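Collecting Demonstrations in Simulation for a Bowl Picking Task

Student project report
Leif Rustad and Lucyna Makowska
Supervised in the Avgate teaching laboratory
30 May 2021

1. Introduction

In this project we prepared a set of demonstrations for a learning system which must control a robot arm with a two-finger gripper. The task is to take an object out of a bowl and put it on the table next to the bowl. We worked only in simulation, because the real arm in the laboratory was reserved for another course until the end of the semester.

Our first plan was to write the grasping rules by hand. We tried this in December and it was possible for boxes and cans, but for objects with an irregular shape the rules became very long. Therefore we decided to collect examples from a human operator and to train a policy on them.

2. Setup

The simulator runs on one desktop computer, which we call Trurnside. The operator moves the gripper with a hand controller and sees the view of the wrist camera on the screen. We record the joint positions, the opening of the gripper and the camera pictures. Recording software was written by Lucyna, and the conversion to the training format was written by Leif.

The camera pictures are rendered in low resolution. With better textures the simulation was too slow for comfortable control, and the operators made more mistakes.

3. Objects

Objects with simple shapes were taken from a set that was already in the laboratory. In addition we wanted objects which do not have one obvious place to grasp. The most difficult of them is a cream-colored tangle of rounded tubes with spiral ends. In our notes it has the name "noodles". It is higher than it is wide only by a little, so the operator must decide each time from which side the fingers should come. The bowl has a dark interior, and against it the light object is easy to see.

In a good demonstration the operator first brings the open fingers to the two sides of the object, waits a short moment, and only then goes down and closes. We asked every operator to work in this order, so that the approach and the grasp can be separated later in the data.

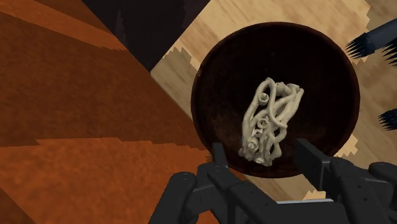 4. Collection procedure

Each session had a length of 30 minutes. After this time the operators became tired and the movements were less smooth. Before every demonstration the bowl was placed at a new random position, and the object was turned by a random angle.

In total we recorded 733 demonstrations, from 13 operators. A demonstration was removed if the object fell outside the table or if the recording had missing pictures. We kept the demonstrations where the operator needed a second try, but they have a separate label.

5. First training result

For a first test we trained on 200 demonstrations with the method from our course book. The policy reached the bowl well in most trials. The closing of the gripper was often too early, and then one finger pushed against the rim. We think that the short wait before closing was not equal for all operators, and the policy could not learn a clear moment.

6. Future work

We would like to add a signal for contact force to the recordings and to repeat the training with all demonstrations. A second bowl with a light interior should also be tested, as we do not know how much the policy depends on the contrast. The recordings and the labels are stored on the laboratory server in the folder Diltberg.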